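Varnel 40+ Training Balls, Box of 35 - Review

I have been buying cheap table tennis balls for most of my adult life, and for most of my adult life I have been complaining about them. They crack along the seam, they wobble, they go soft in the middle of a rally and you spend the next point wondering whether it was your backhand or the ball. So when our basement league switched from a mixed bucket of whatever was left over to a box of Varnel orange training balls back in March, I wanted to love them. And I do! I have a few gripes, which I'll get to, but I have now played with these long enough to say I would buy them again without thinking very hard.

First, the color. I grew up on white balls and had a bit of snobbery about orange ones. I associated them with rec rooms and vacation rentals. But our basement has pale walls and a dark floor, and a lot of our practice drills happen on covered tables, where a white ball just melts away. Orange solves that completely. You pick it up early off the serve, you can follow it against a light wall, and when it rolls away under the freezer you can find it again with a flashlight in a few seconds. My eyes aren't what they were and I noticed the difference the first evening.

The shade matters too, by the way. I've had balls that were nearly yellow and others so dark they looked brown under warm bulbs. The Varnels are a proper clear orange, and every ball in my box matched every other one. That sounds like a small thing until you have played with a mixed bag.

Now the bounce. I did the usual test, which is to drop a bunch of them from the same height next to a yardstick and watch where they come back to. I did this with 15 balls out of the box and they were very close to each other. One came up a little lower than the rest and I put it in the kids' basket. On a real table, with a real paddle, I couldn't pick the good ones apart with my eyes closed (I tried, and my daughter thought this was very funny). They come off the rubber with a nice crisp click, and topspin does what you expect it to.

I also want to say something about using them on a soft surface, which hardly any review mentions. A lot of us don't have a full table out all the time. We have a dining table with a cover on it, or a craft table, or a desk, and we do little touch drills there: rolling, tapping, catching, stopping the ball dead with the paddle. 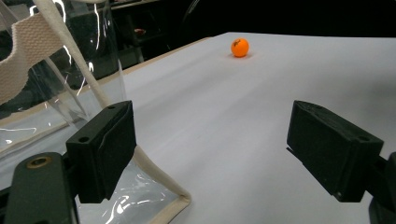

Lacson, August 9, 2021

An orange ball on a white cover is about as easy to see as it gets, and you also get a soft gray shadow next to it that helps you judge where it is. The bounce on a covering like that is much duller than on bare wood, of course, and any wrinkle can send the ball off in its own direction. I've come to enjoy that. It makes you watch the ball all the way in. If you want a true bounce, pull the cover off or at least stretch it tight. If you just want ten minutes of hand practice after dinner, leave it on and have fun.

Durability is where I expected trouble, and so far I've been pleasantly surprised. We started with 35 balls and we have 26 left in play. Of the ones that are gone, several were stepped on (a ball has no chance against a work boot), a couple split at the seam, and the rest are presumably behind the furnace. For a training ball at this price I think that's terrific. The bucket balls we had before, a brand called Balteo, would go at twice that rate, and they had a nasty habit of getting a flat spot first and limping along for a week before they finally cracked.

I did some wall practice too, counting to 1000 hits over a few evenings with a single ball, and at the end of it the ball was a little shinier and that was all. Round as ever when I spun it on the countertop.

OK, gripes. The printing is my biggest one. It wears off fast. After a few weeks of steady use there was only a faint mark left on my favorites, and I like a crisp logo for serve practice because you can see which way the ball is spinning. I now draw a line around mine with a permanent marker. It takes a minute a ball and you can see the spin much better than you ever could with the logo, so maybe they did me a favor.

Second, the box. It's thin cardboard with a tuck flap, and the flap gave up almost at once. Divina Pascual, who runs our league, moved hers into a zippered mesh laundry bag, and I've copied her. The bag hangs on a hook by the stairs, you can see how many you have, and they don't get dusty the way they did in an open bucket. If they do get dusty, a wipe with a damp cloth brings the grip right back. Don't use hot water, and keep them out of a parked car in summer.

Third, and this is more of a wish: I'd love a smaller pack. Somebody who only wants a few balls for the kids doesn't need this many, and I ended up splitting a second box with a neighbor.

How do they compare with the expensive ones? I have a sleeve of Zolari match balls that I save for tournaments. Those are rounder, a touch harder, and they hold their spin a little better on a slow loop. I can feel it on serves, too. But they cost so much more per ball that I play timidly with them, always listening for that awful crunch when somebody steps backward. With the Varnels I just play. Serve practice is a joy when you can tip a whole bag out and hit one after another without stopping to fetch.

I'd recommend them for home players, school gyms, beginners, and anybody who practices against a pale background. If you're preparing for serious matches, keep a few of the good ones aside for the last week and use these for everything else. My second box is already half open, and I've started leaving a ball on my desk to roll around during phone calls.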